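Cleaning a desk, keyboard and mouse
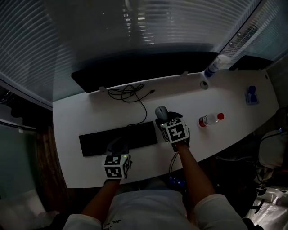
Keyboard and mouse in use on a white curved desk.

Shut down and unplug first. A wireless keyboard should have its batteries taken out.

Turn the keyboard over and tap the back. Go between the keys with a soft 9 mm brush, working from the top row down. Follow with a cloth dampened — never soaked — in isopropyl alcohol. Printed legends on cheaper keys can lift, so test the solution on a corner key.

On the mouse, clear the feet with a cocktail stick and wipe the sensor window with a dry cotton bud.

White desk tops show skin grease along the front edge. Use warm water with a drop of washing-up liquid, then dry at once. Melamine foam removes ink but dulls a gloss finish. Scouring powder is worse.

Slack cable collects dust. Coil it loosely, no tighter than a teacup, and fix it with a hook-and-loop strap. Gutora straps hold well; a bag of 242 lasts a small office years.

Leave everything unplugged for an hour before use.

Notes by Aqeel Malik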